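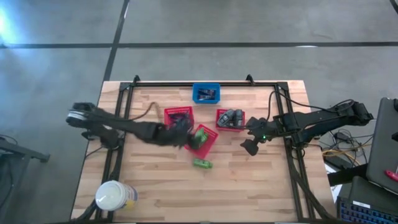 Two-arm sorting cell, sleeve on the left arm

n_amissah wrote:
Left arm on our cell started drifting after the last reset. Homes fine, then lands short of the basket by a finger width. The right arm repeats all day. I re-ran the joint offsets twice and got 191 on the shoulder, then 502. Same pose, same script. Firmware has been the same since April. Before I open the joint, what else would you check?

skurnik_lab wrote:
Sleeve. If it bunches at the elbow it pulls against the joint. Take it off and home again.

L. Ansah wrote:
I don't buy the sleeve. Two offsets that far apart from one pose means the base moved or the encoder is slipping. Put a wrench on the mount first.

n_amissah wrote:

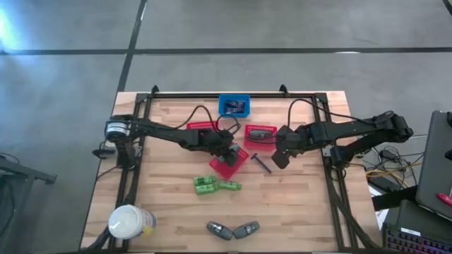 Base clamps are what I went after next. I marked the rail with a paint pen, ran 200 cycles and looked at the mark. The left arm holds to the side rail with a black clamp, just by the motor with the white label band, and the whole thing had crept toward me by the width of the pen line. Both bolts turned a quarter with hardly any effort.

L. Ansah wrote:
There you go. Blue threadlocker and a second clamp if you have room on the rail.

skurnik_lab wrote:
Still would run it once bare. A loose base explains the offset but not the short landing every time in the same direction.

L. Ansah wrote:
It does if the arm always reaches the same way.

akorletey wrote:
Don't use threadlocker on T-nuts, you will hate yourself at the next move. Lock washers, and check torque weekly. Also tie the cable loop up so it isn't tugging on the base.

n_amissah wrote:
Lock washers on as of 5/25/22. Offset came back 502 three times in a row. Bare run is tomorrow.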